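Ondwood Tabletop Demos

Teleoperated demonstrations of a single arm moving small printed blocks on a wooden board. Recorded by Lucinda Wojcik and Radymyr Kravets. Questions about the files go to Belmiro Pinheiro.

Task

The operator pushes blocks from one place to another with a rod mounted on the end of the arm. There is no grasping. Each episode has one written instruction, such as "push the blue cube to the green cylinder" or "separate the red star from the yellow heart." The instruction is read aloud before control is handed over, and the operator stops when satisfied that it has been met.

Blocks come in red, green, blue and yellow. Some shapes appear in more than one color, so an instruction always gives both color and shape.

Collection

Three operators took turns at the controls, with a break after every five episodes. Height is held fixed while pushing; the operator steers in the plane of the board only. Blocks are not put back in place between episodes unless one has left the board.

Episodes from November used an older controller mapping with the left and right axes swapped in the log. The loader corrects this. If you read the raw logs yourself, check the mapping field first.

Files

Each episode folder holds the video, the rod tip positions, the operator commands and the instruction text. Failed attempts are kept and marked in the outcome field.

Known problems

Two operators tend to approach blocks from the far side, and a policy trained on their episodes alone will copy that.

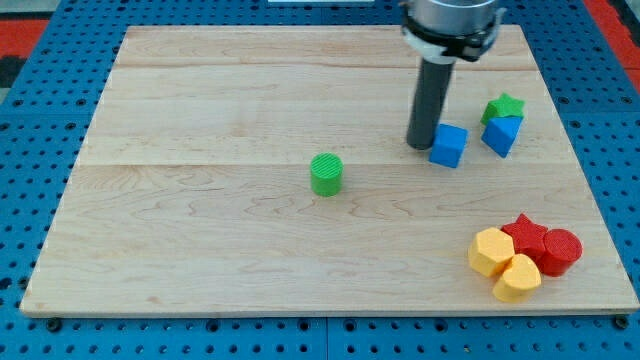
Commands and video are logged on separate clocks. Use the aligned timestamps for training and leave the raw ones for debugging.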